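Kitchen benchtop

From the household reference, a general encyclopedia of the home

A kitchen benchtop (also countertop, worktop or, in older Australian usage, simply the bench) is the horizontal working surface fixed over the base cabinets of a kitchen. It is used for preparing food, standing small appliances and draining dishes, and in most homes it also carries the sink and the cooktop. The term covers both the slab or sheet itself and its finished edges.

Dimensions

Australian benchtops are commonly fitted at a height of 900 mm, measured from the finished floor, and at a depth of 600 mm. Taller households often ask for a higher bench, and a lower section may be provided for seated work or for rolling pastry. The top usually projects a little past the cabinet doors so that spills fall clear of the joinery. Where a dishwasher stands under the bench, the height of the machine sets the lowest practical level for the top.

Materials

Laminate, a decorative sheet bonded to a particleboard core, is the cheapest of the common materials and is light enough to be carried in by two people. It resists staining well but is damaged by hot pans and by water that gets into an unsealed joint. Solid timber can be sanded and re-oiled, and needs to be kept dry near the sink. Stainless steel is usual in commercial kitchens; it tolerates heat and shows fine scratches, which blend together with age. Natural stone such as granite is hard and heavy, and some types must be sealed. Acrylic solid surface can be joined with almost invisible seams and repaired by sanding. Porcelain slabs are thin, hard and tolerant of heat, though they can chip at an exposed corner.

Colour is largely independent of material. White and pale grey tops make a small room brighter and show crumbs and coffee rings readily. Dark tops show dust, water marks and fingerprints, particularly in a gloss finish.

Edges

The front edge, or profile, takes most of the knocks. A square edge gives a crisp line but chips more easily in brittle materials. The pencil round, in which the upper and lower corners are eased to a small radius, is the usual compromise. A full bullnose is rounded from top to bottom. On older laminate benches the sheet was often curved over the front in one piece, a method known as postforming, and continued up the wall at the back as a small upstand.

Sinks and sink fittings

Sinks are described by the way they meet the bench. A drop-in sink has a lip that rests on the surface. An undermount sink is fixed from beneath, leaving the cut edge of the top exposed, and is unsuited to laminate. A flush-mounted sink has a rim level with the surface around it, so that water and scraps can be wiped straight in. The cut-out is normally made with rounded inside corners, as a square internal corner is a weak point at which stone may crack.

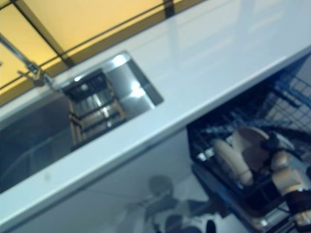 Stainless steel remains the standard sink material in domestic kitchens, valued for its low weight and its tolerance of boiling water. Basins are made with either tightly radiused or generously curved corners, the latter being easier to clean. A brushed finish is more common than a polished one and hides light scratching better. With a white gloss bench, as illustrated, the steel rim can sit flush with the surface and the basin reads as a dark rectangle against it. A rack or grid is often kept inside the bowl, either to hold dishes or to keep pots off the base. Wire types should be lifted out regularly, as grit collects beneath them – the feet in particular can leave marks on the steel.

Taps are mounted in the bench behind the bowl, in the rim of the sink or on the wall. Single-lever mixers have displaced paired taps in most new work.

Splashbacks

The wall behind the bench is protected by a splashback of tile, glass, steel, laminate or sheet acrylic. Its junction with the bench is sealed with flexible silicone so that slight movement does not open a gap. Coloured splashbacks are widely used with plain benches; warm colours such as yellow and amber are affected strongly by the lighting, and samples are best viewed in the room by day and at night.

Care

Most benchtops need only warm water, a mild detergent and a soft cloth. Abrasive powders dull a gloss surface. Chopping boards and trivets are recommended on every material, including those sold as heat-resistant. Standing water should be wiped from around the tap base and along joins. Silicone that has gone black or lifted should be cut out completely and replaced – new sealant does not bond reliably over old.

Terminology

In Canada the word counter or countertop is general, and benchtop is seldom heard. In Britain, worktop is usual. Australian and New Zealand speakers use bench for the surface in everyday speech and benchtop chiefly when buying or fitting one.

See also: Draining board; Kitchen island; Splashback; Tapware

Categories: Kitchens | Joinery | Household surfaces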